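Buying the second pair

A small workshop plans its money for robots in the opposite order from most

By Leonilde Abreu
Aug 1, 2025

When Jalla began to plan its robot arm, the first budget had one line for the arm and one line for "other". After two meetings the second line was longer than the first. It held tables, cables, spare fingers, lights, and the hours of the people who must show the robot what to do.

The firm packs gift boxes with cups and flowers. It asked two suppliers, Fiswood and Samarakoon, for prices. Both advised to wait with the arm and to start with hand-held grippers, which people carry through the task while the movements are recorded. Jalla has put aside 475 hours of staff time for this until September, and 181 of them are already used.

The hours are the part that managers forget – they are wages, and they come before any machine does useful work. My advice is to write them on the first page of the plan, and to ask each supplier how many recordings its price supposes. Samarakoon said 300 for each object. Fiswood gave no number, and I would not sign before it does.

Space must also be paid for. One person at one table is a cheap beginning, but a room where several people record together needs more furniture and more grippers. Two white tables are in use here, one with artificial flowers and a small cup on it, the other against the brick wall with a white vase, and a marker card is fixed on top of one of the grippers. Cables lie tangled on the floor, so I would add a line for cable covers too. Jalla will decide about the arm when the Paka order is finished.
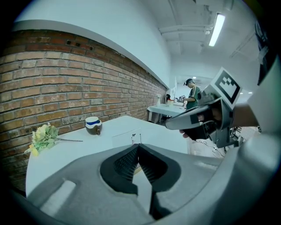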